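Ticket 847: Quote request, second set of hand-held grippers
Status: Open, waiting on requester
Opened by: Pilar Arancibia
Assigned to: Merja Peltonen, Equipment Planning

Pilar, 9:10
Hello Merja, and thank you for picking this up so quickly! We'd like to add a second pair of hand-held grippers before the July budget closes, and I'm a bit stuck on the Dastside quote. It comes to 744 for the pair, but the straps and the marker cubes are on their own line at 237, and I can't tell if that line is for one hand or both. I did write to their sales desk and got a very friendly answer about shipping (sigh).

Merja, 9:42
Good morning Pilar, no trouble at all. I had the same puzzle with the Tkachuk order last year, so you're in good company. I've asked Dastside to put it in writing. While we wait, could you tell me what work the new pair is for? If it's mostly tabletop sorting, the Medow set is cheaper and I'd be happy to look at that instead, but its fingers are straight and quite a bit wider.

Pilar, 10:25
Mostly appliance work, so reaching into fridges and cabinets, and that's where I worry about the wide fingers. There really isn't much room once both hands go in, and the cubes on top come very close to each other. I've attached a picture so you can see what I mean. We'd be running the sets for more than 8 weeks, so spare straps would be lovely if the money stretches.

Merja, 11:05
Oh, that helps a lot, thank you! I'll drop Medow from the comparison and keep Dastside and Udau. Udau hasn't sent prices for spare straps yet, so I've left that row blank in the sheet and will nudge them after lunch. Could you measure the opening of your smallest fridge for me, and the width across both grippers side by side? Then I can check it against the Udau drawing before anybody signs anything.

Attachments (1)

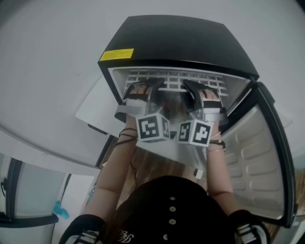 Both grippers inside the black mini fridge, door open. Added by Pilar, 10:25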